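文档中心 > Lins 控制与感知套件 > 常见问题 > 感知与抓取规划

本站使用 Cookie 保存语言和版本偏好。继续浏览即视为同意。[接受] [仅必要项]

感知与抓取规划:常见问题

适用于 Lins 运行时及其感知模块 Fokus。安装、授权和固件升级见各自页面。本页维护:Nele Kuhlmann。最后修订:2022年7月10日

Lins 和 Fokus 的分工是什么?

Fokus 接收相机数据,输出物体位姿、分割掩码和置信度。Lins 负责逆运动学、碰撞检查、轨迹生成和夹爪指令。两者通过共享内存交换消息,可以部署在同一台主机,也可以分开。分开部署时改走网络传输,需在配置文件中把 transport 设为 net,并在两端各填一次对方地址。

控制环和感知环必须同频吗?

不必。感知环默认每 33 毫秒发布一帧结果,控制环独立运行,只读取最近一帧有效位姿。位姿时间戳超过 stale_limit 时,Lins 停止更新目标并保持当前关节位置,不会外推。需要跟踪移动物体的用户可以启用 predictor 插件,该插件目前只支持匀速模型。

时间戳以谁的时钟为准?

以运行 Lins 的主机为准。Fokus 启动时做一次时钟对齐,之后每 60 秒重新估计偏移。如果日志中反复出现 clock_jump,先检查主机是否同时运行两个校时服务。

哪些物体容易导致分割失败?

光滑塑料件、金属薄壁件和透明件。光滑表面上的高光会随视角移动,深度图在高光处常出现空洞,掩码因此被切成两块。深色反光台面还会产生倒影,分割网络可能把倒影并入物体底部,使估计高度偏大。处理办法是打开 plane_clip,用标定得到的台面平面裁掉平面以下的点。

台面有划痕时,平面拟合一般不受影响,残差阈值保持默认即可。

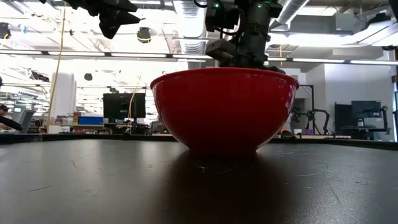 对于碗、盆一类开口容器,建议把抓取类型设为 rim,由规划器在口沿上采样候选点。每个候选点包含一个接近方向和一个开合宽度,一侧手指进入容器内部,另一侧留在外壁。默认的 centroid 类型以质心为目标,而容器的质心位于空腔中,手指合拢后夹不到任何表面。

口沿采样返回零个候选,如何排查?

按下列次序:
1. 查看 rim_points 话题。若为空,说明口沿拟合未通过,多数是远侧口沿被夹爪自身遮挡。把观测位姿抬高或侧移后重新采集。
2. 若 rim_points 有数据而 candidates 为空,查看每个候选的 reject_reason 字段。
3. reject_reason 为 finger_clearance 时,核对夹爪模型的手指厚度是否与实物一致。更换指尖后忘记更新模型的情况很常见。
4. reject_reason 为 ik_fail 时,放宽 approach_cone,或调整基座与台面的相对位置。

错误码 1563 是什么意思?

自碰撞检查在轨迹中段触发。起点和终点都合法,插值路径不合法。常见原因是腕部加装了相机或线缆支架,碰撞模型里却没有对应几何体;反过来,几何体画得过大也会触发。用 lins-viz 加载失败轨迹,触发的连杆对会标成橙色。不要直接把该连杆对加入忽略列表。

两台机械臂共用一个工作区,规划器如何处理?

默认逐台规划,另一台按当前关节位置当作静态障碍。另一台正在运动时这种处理不安全,应启用 workspace_lock,同一时刻只允许一台进入共享区域。同步规划从 31 号构建起提供,仍为试验功能,规划时间明显变长,复杂姿态下可能超时。

夹爪遮挡目标时,位姿还能用吗?

可以用,但要看遮挡比例。Fokus 在掩码面积低于参考值的设定比例后,将位姿标记为 held,即沿用遮挡前的最后估计。Lins 默认接受 held 位姿用于末段接近,不接受其用于重新规划。如果物体可能在接近过程中被碰动,应把 accept_held 设为 false,代价是末段更容易中止。

固定相机和腕部相机应选哪一个?

固定相机标定稳定,视野覆盖整个台面,缺点是末段遮挡。腕部相机末段分辨率高,但每次拆装后都要重做手眼标定。Fokus 支持两路同时输入,融合权重由 fusion.yaml 给出。首次部署时先只用固定相机,把抓取流程调通后再接入第二路。

背景中有强光源,需要遮光吗?

先限制曝光,再考虑遮光。自动曝光会被背景灯具拉低,使台面区域偏暗。在 camera.yaml 中把测光区域限定在台面范围,关闭全局自动曝光。背景中的人员和设备通过 roi 裁剪排除,裁剪只影响感知,不影响安全模块,安全区域须另行配置。

仿真中成功,实机失败,从哪里查起?

先对比 joint_cmd 与 joint_state 的时间差,再查摩擦参数。Lins 自带的 Skellton 仿真场景使用理想接触模型,塑料件在其中不会打滑,夹持力设得过低也能通过。实机请从夹持力开始逐级调整,每次只改一个参数,并保留录制文件。

录制文件包含哪些内容?

关节状态、指令、位姿、掩码和配置快照。原始图像默认不录,需加 --raw。回放时请使用与录制时相同的构建,跨构建回放只保证位姿和关节数据可读。

培训在哪里进行?

在 Drokivville 办公点,下一期日程见培训页面。五月一期的讲义已放入下载区,其中手眼标定一章对应旧版配置格式,字段名以本页和参考手册为准。

如何提交问题?

在工单中附上构建号、配置快照和一段能复现问题的录制文件。只附屏幕截图的工单会被退回补充材料。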